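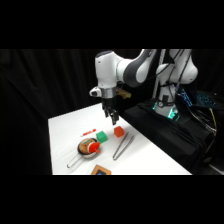
Page 5

15 November 2020
By Chibuzor Abubakar

Setting up the table and your first pick

By now the arm should be bolted down and the gripper wired in. If it isn't, go back to the mounting section, because everything from here on assumes the thing can move and you'd like it to move sensibly. I do all this with the keyboard within reach of the base, and I'd say do the same (you'll want the stop key under your hand more often than you think!).

1. Put the table where the arm can reach the middle of it with the gripper pointing straight down. Don't worry about the far corners. I wasted most of July trying to get mine to reach every inch and the wrist kept tying itself in knots.

2. Cover the top with a plain white sheet and pull it as flat as you can. A few wrinkles are fine. Big folds are a nuisance, the fingers catch on them.

3. Hang something dark behind. I use black curtain, and I've put black cloth over the pedestal too. My camera software, Grikska, gets on much better with a dull background than it did with my shelves and paint tins.

4. Tidy the cables down the side of the pedestal and tie them in a bundle. Leave some slack near the base joint, then turn the base by hand-guiding it slowly both ways and watch for anything going tight.

CAUTION: Never reach across the table while the arm is powered, even if it looks parked. Mine will sit there perfectly still and then set off the moment the next line of the script runs.

5. Open Viketti and set the speed to 400. The box will let you type anything up to 1,000 and you will be tempted. Leave it at 400 until you've done a good few clean picks.

6. Lay out your things. Start with two cubes near the middle, different colours, with enough room for a finger to get down between them. My orange and green ones are a nice easy size to grip. After that add whatever you like: I've got a red marker, tongs, and a little frying pan with some toy food in it.

Note: keep the pan handle pointing away from the cubes. It's long and thin and the camera is rubbish at spotting it.

7. Jog the gripper until it's hovering just above the cubes, fingers slightly apart. Stop there. Bend down and look from the side, then from the front. If the fingers are leaning at all, sort the wrist out now.

8. Save that position as "hover". Every pick starts and ends at hover, so take your time over it.

9. Lower in small steps until the fingers are either side of the orange cube, then close. If the sheet moves with the cube you've gone too low. Open, come up a touch, try again.

10. Go back to hover, put the cube down, and do the same with the green one. If yours is sitting at an angle, turn the gripper to match it before you go down, otherwise it just spins the cube and shoves it along.

If you get error 854 at any point, the gripper has lost its connection. Check the plug at the Cadeck board first. It's nearly always the plug. Restart Viketti afterwards and load hover again before you move anything.

Leave the marker and the tongs for later, they're covered in the MacLeod finger pads section.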